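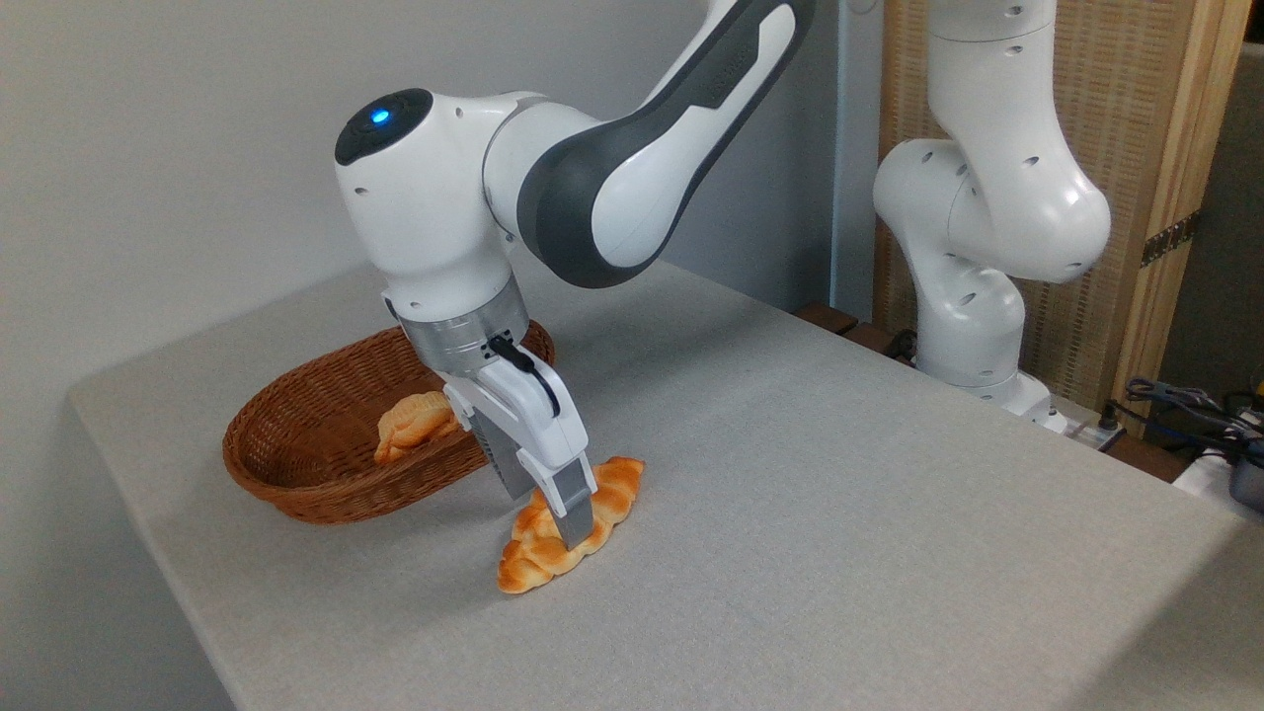 3.2 Carbon monoxide in homes heated by solid fuel

The survey covered two districts, Skeltov and Prendska, where most homes are heated with coal or split wood from September until spring. We drew 200 households in each district from the municipal heating register. Homes joined to the district heating network were left out, as were homes where no adult could be reached after three visits.

Each household was given a Namico plug-in monitor, placed in the room with the stove at the height of a seated adult. The monitor stored a reading every minute. Field staff collected the units after two weeks and asked the head of household a short set of questions on stove age, chimney cleaning, window sealing and headaches during the heating season.

A reading above 100 parts per million was treated as an alarm event. Events less than an hour apart were merged. Figure 2 gives the share of homes with at least one alarm event, by stove age and district. In both districts the share rose with the age of the stove, and the rise was steeper in Prendska, where more homes had replaced their windows without adding a vent. Chimney cleaning in the past year was linked to fewer events in Skeltov. In Prendska the link was weak, and we can't rule out that residents gave the answer they thought was wanted.

Figure 2. Share of homes with one or more alarm events, by age of stove. Homes with an unknown stove age are not shown.

Most events took place at night, after the damper had been partly closed to hold the heat. Few residents had noticed anything unusual, and those who reported headaches usually put them down to the weather. The Majimbun campaign, which handed out 2000 leaflets before the heating season, was remembered by few of the people we spoke to. We did not test whether those who remembered it used their stoves differently.

Comments

stovepipe_k: Were the monitors checked against a reference meter before they went out? I don't see it in the methods.

Reader in Prendska: We got new windows and the installer never mentioned a vent. Bought an alarm after reading this.

m.t.: Figure 2 would be easier to read with the two districts side by side.

Posted 12/25/18 | Contact | Copyright, the authors | Back to top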